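Window Care Days to Continue at Pruddale House

December 19, 2018

The Pruddale Housing Association has confirmed that its window care days will continue into the new year, with the next round set for January. The program covers the cleaning and inspection of windows in the association's older apartments, many of which have wooden sashes that tilt inward for airing.

Work began this fall in the Floter wing, where residents had reported drafts and dust along the tops of the windows. According to the association's year-end summary, 1,459 windows have been cleaned and checked so far, out of a total of 3,676 on the property. The remaining apartments will be visited in the order of the list posted in the main entrance.

Cleaning starts at the top of the opening. With the sash tilted inward, a cloth is pressed against the upper edge of the window frame, an area that ordinary housekeeping often misses. A dark cloth is preferred for the first pass, as pale dust shows up well against it. Loose paper or old tape found along the edge is to be taken off before any damp cleaning starts.

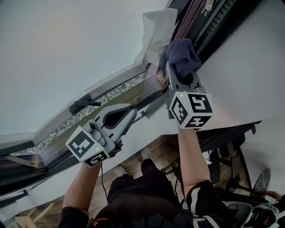 Seals and Frames

The second part of each visit is given over to the frame itself and to the rubber seals. Dirt tends to settle between the ridges of a ribbed seal, and a seal that is not cleaned can harden and stop closing tightly. The association asks that seals be wiped along their full length with lukewarm water and a little mild soap, then dried before the window is shut. Solvents and scouring pads should not be used on either the rubber or the painted parts.

Seals that are cracked or have come away from the frame are noted and passed on to Zuccaro, the firm that holds the repair contract. Replacement is free of charge to residents. The association has set aside $2,562 for seals in the coming round — a sum that may be reviewed if more are needed.

Residents are asked to clear windowsills before a visit and to leave enough room for the sash to tilt fully. Blinds and curtains should be drawn back. A visit normally takes less than two hours per apartment.

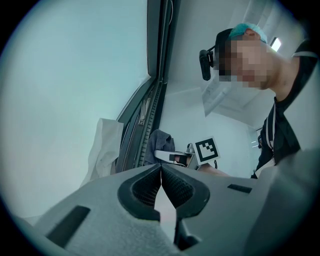 A resident of the Drirnness wing welcomed the attention to the seals but asked that visits be announced further in advance, saying that the notice in her stairwell had gone up only the evening before. She added that the bedroom windows on the street side ought to come first, as the draft there is worst in winter.

The association has said that notices for January will be posted one week ahead. Requests for a change of date may be left at the Pruddale office.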